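首页 | 版块 | 地图与导航 | 离线地图 | 帖子列表

离线导航换图源之后,转弯提示老是晚一拍,有人遇到吗

回复 14 | 浏览 3,700 | 收藏 20

Reda Tawfik 楼主

先说情况。我手机上一直用 Laneck 做离线导航,底图以前用的是它自带的那份,上个月换成了 Mansour 的社区图包。换的理由很简单,自带的那份在我们这片更新太慢,新修的辅路都没有,去我姐家那边永远让我在一个已经封掉的路口左转。

换完以后路是对了,但是语音提示晚。以前是离路口还有一段就开始说,现在经常车头已经到停止线了才说“右转”。市区里还能凑合,上了快速路就很难受,有两次直接错过出口,绕了一大圈。

试过的办法:重启、清缓存、重新下载图包、把提示距离从“标准”改成“提前”。改成提前以后稍微好一点,但是在小路上又变得太早,隔着两个路口就开始喊,容易拐错。

定位本身没有问题,屏幕上的箭头和我实际的位置基本对得上。所以我怀疑是图包里的路口数据和自带的不一样。有没有人知道怎么回事?

Shaimaa Fawzy

我也是 Laneck 加 Mansour,没有你说的这么严重,但匝道上确实偏晚。你图包选的是完整版还是精简版?精简版把很多中间节点合并了,弯道会变成几段直线,软件算剩余距离的时候就会有误差。

Reda Tawfik 楼主

精简版。手机空间不够,完整版太大了。

Shaimaa Fawzy

那先换完整版试试。可以只下你常跑的那几个区,不用整省都下。设置里有个“按区域下载”,藏得比较深,在图包管理的第二页,要先点一下右上角的三个点才会出来。

Barry Whiteley

不同意楼上。节点合并影响的是画出来的线好不好看,路程长度是单独存的一个字段,不会因为弯道变直就变短。我自己两个版本都跑过同一条路,报出来的总里程一样。

我觉得问题在限速。Laneck 提前多远开口,是按这条路的限速算的,限速高就早说,限速低就晚说。社区图包里很多路没有填限速,软件按默认值来,默认值很低,到了快速路上自然就晚了。楼主可以在地图上长按那条快速路,看看属性里限速那一栏是不是空的。

Reda Tawfik 楼主

刚去看了。快速路主路有限速,两个出口的匝道是空的。我错过的正好是其中一个。

Barry Whiteley

那基本就是这个。

Shaimaa Fawzy

总里程一样不代表每一段都一样。我说的误差是在单个弯道上的,前面多一点后面少一点,加起来当然差不多。不过匝道限速为空的话,确实应该先补这个。

Nisreen Haddad

顺便说一下怎么补。Mansour 的数据是大家一起改的,注册一个账号就能编辑,步骤不复杂:

1. 网页端登录,放大到那条匝道,点选线段。
2. 右侧属性面板里找到“限速”,填牌子上写的数字。
3. 来源那一栏要写清楚,是现场看牌子还是行车记录。不要写“其他地图”,会被退回。
4. 提交以后等审核,通过了才会进下一期图包。

审核时间不一定,我最快的一次当天晚上就过了,慢的等了快一个月。图包是每周二更新,所以就算审核通过,也要等到下一个周二才能在手机上下到。

注意匝道往往不止一段,要一段一段点过去,漏一段就还是默认值。

Reda Tawfik 楼主

谢谢,这个很有用。问一句,匝道入口和中间的牌子数字不一样,应该怎么填?

Nisreen Haddad

从牌子的位置把线段切开,前后分别填。切线段的工具是剪刀图标。切完要检查一下转向限制有没有跟着断掉,我以前切坏过一个路口,导致所有人经过那里都被要求直行,后来被人留言说了一顿。

Shayne Sutcliffe

看你们讨论我有点不理解。为了一个晚一拍的提示,要注册账号、跑去看牌子、切线段、等审核,然后再等周二。换个软件不就完了?Nimanach 在线的,路况也有,提示从来没晚过。我用了两年,连设置页都没打开过几次。

Barry Whiteley

楼主要的是离线。

Shayne Sutcliffe

Nimanach 也能下离线。

Barry Whiteley

能下,但是一段时间不联网就失效,要重新验证。我去年九月进山,到第三天地图直接灰了,只剩一个箭头在白底上走。后来是靠加油站墙上贴的一张旧地图出来的。

Shayne Sutcliffe

进山毕竟是少数情况。楼主说的是市区和快速路。

Reda Tawfik 楼主

我平时确实主要在市区,但每个月要去一次我父母那边,中间有一长段没有信号。而且我不太想让软件一直传我的位置,这个是个人习惯,不争论。

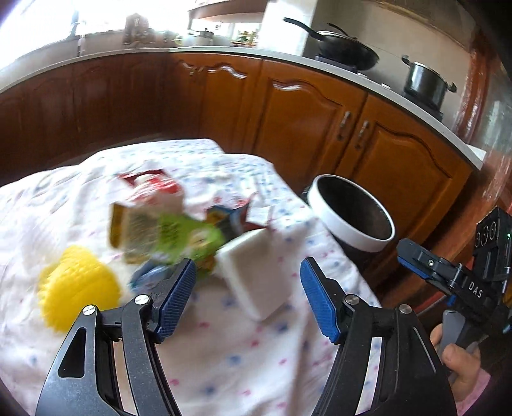 Shaimaa Fawzy:位置这件事我跟楼主想法一样。在线地图的路况从哪来的,就是从所有开着它的手机里来的。我不是说它做得不对,大家都受益,我堵车的时候也会打开看一眼。但是默认就全程上传,关掉以后又有一半功能不能用,这个我不喜欢。

Shayne Sutcliffe

你手机只要开机,运营商就知道你在哪。只防一个导航软件意义不大。

Nisreen Haddad

两回事。运营商知道大概在哪个基站,导航软件知道你几点几分停在哪栋楼下面,停了多久。精度差很多,存多久也不一样。

不过这个话题版里吵过很多次了,建议另开一帖,别把楼主的问题盖掉。

Shayne Sutcliffe

行,不说了。只补一句,社区地图的毛病就在于没人改的地方就一直空着。大城市有人改,小地方谁去看牌子?商业公司至少会派车去跑。

Barry Whiteley

派车也不是每年都去。我老家那条街,Garkov 街景里到现在还是没拆之前的样子,街口的粮店早就没了,地图上照样标着“营业中”,还有营业时间。反而 Mansour 上是对的,因为镇上有个人一直在改,连新装的路灯都标了。

两边各有各的空白,看你常去的地方落在哪一边。

Shaimaa Fawzy

街景车进不去的小巷子更是这样。我们小区后面那条路只有两头有街景,中间一段点进去就跳到另一条街上了。

Reda Tawfik 楼主

更新一下进展。

昨天下午去把两个出口的牌子都看了,坐的副驾驶,我爱人开车,用行车记录仪录了一遍,回来暂停着看的。一共切了四段,都填上了,来源写的行车记录。现在等审核。

另外按 Shaimaa 说的,删了精简版,只下了三个区的完整版。今天早上上班走了一趟,普通路口的提示比之前准,弯道多的那一段差别比较明显。匝道还是晚,这个要等新图包。

所以两位说的可能都有道理。

Barry Whiteley

你同时改了两样东西,就没法说是哪个起的作用。而且你换版本的时候缓存也重建了,也可能是缓存。

Reda Tawfik 楼主

缓存之前单独清过,没有变化,一楼写了。匝道的限速还没进图包,所以目前能起作用的只有换版本这一项。

Barry Whiteley

没看仔细。那我收回一半。普通路口可能确实跟版本有关,匝道我还是坚持是限速。

Shaimaa Fawzy

匝道我没跟你争。

Nisreen Haddad

楼主那四段我看到了,在待审列表里。第二段和第三段交界的地方,节点没有连上,放到最大能看见一个小缺口。这样导航会认为路是断的,可能直接不走这个出口了。趁还没通过赶紧改一下,选中两个端点按合并就行。

Reda Tawfik 楼主

看到了,真的有个缺口。已经合并重新提交了。转向限制也检查了一遍,没断。

Nisreen Haddad

这回没问题了。

Barry Whiteley

补充一个等新图包期间的临时办法。Laneck 的高级设置里有一项“无限速道路默认值”,可以自己改。我改到 37 以后,匝道提示的时机就合适了,再高的话小区里的路也会跟着提前。这个数是我自己试出来的,各地情况不同,你们自己调。等新图包下来记得改回去。

Shaimaa Fawzy

这个选项我怎么没有?

Barry Whiteley

要先打开“显示实验功能”,然后重启软件。老版本没有。

Shaimaa Fawzy

找到了。界面翻译写的是“未知路速”,难怪搜“限速”搜不出来。

Shayne Sutcliffe

我就说一句,这种设置普通人谁找得到。

Shaimaa Fawzy

这句我同意。翻译的问题我去给他们提一下。

Reda Tawfik 楼主

默认值改了,今晚回家试。审核结果出来以后我在这里更新,帖子先不要锁。

分享 6 | 评论 37 | 举报

上一页 | 下一页 | 返回版块 | 回到顶部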